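Pre-session inspection checklist — two-arm teleoperation rig, gear task
Site: Peltulcombe workshop
Inspected by: Lurdes Caldeira
Operator for the session: Davoud Vahidi
Date: 2 Apr 2021
Sheet 1356

Part A. Operator station

1. Emergency stop pressed and released, both arms.
Pass. Left arm took a second press to reset. Same as in December, no worse.

2. Hand controllers strapped and charged.
Pass. Right strap is fraying near the buckle. Replace before the next long block.

3. Seat and screen set for this operator.
Pass. Davoud sits lower than Bijan, so the screen was dropped to suit.

4. Cables clear of feet and chair wheels.
Fail, then corrected. The headset lead ran across the walkway. Now taped down.

5. Break timer set to 30 minutes.
Pass.

Part B. Practice in simulation

6. Operator has done the gear task in the simulator before touching the real arms.
Pass. Views from the practice scene are attached under this item.

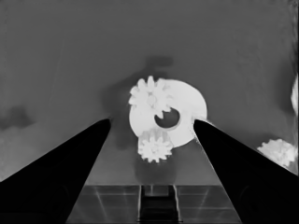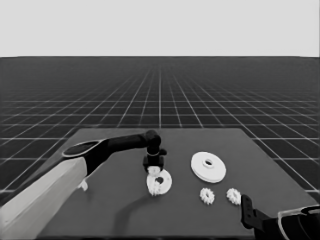
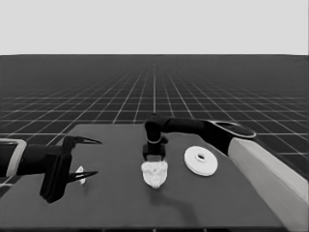
Item 6: simulated gear task, white parts on the grey table. Both arms are in the second and third views.

7. Simulated arms follow the hand controllers without a jump at start-up.
Pass with comment. Small jump on the right arm if the operator picks up the controller before the tone. Wait for the tone.

8. Operator can open and close each gripper on request.
Pass.

9. Operator keeps one arm still while the other works.
Pass with comment. Davoud tends to let the idle hand drift when he leans in to look. Told him to use the hold pedal — he did, and the drift stopped.

10. Reset returns all parts to the start layout.
Pass. Tried it 5 times.

11. Poor demonstrations marked as such before saving.
Not checked. Kianoush Rahimi to go through the saved runs and confirm. A run where a part is dropped and picked up again may be kept, but it has to carry the "recovery" label.

Part C. Real cell

12. Gate switch stops both arms when opened.
Pass.

13. Speed limit in place for remote control.
Pass. Set at 30 per cent. Do not raise it for a new operator, even if the simulator runs went well.

14. Grip force limit matches the sheet on the wall.
Fail. The wall sheet is the old one from the Huet cell. Correct sheet printed and put up, limit checked again, now pass.

15. Second person present and within reach of the stop.
Pass. Isauro Aguirre for the whole session. If he leaves the room the arms go to hold.

16. Floor and table clear of tools.
Pass. One hex key removed.

Actions
Right controller strap — Bijan Ahmadpour
Left stop reset, report to Doltov — Lurdes Caldeira
Item 11 — Kianoush Rahimi

Cell released for use with item 11 open. Copy to the Wirkville office.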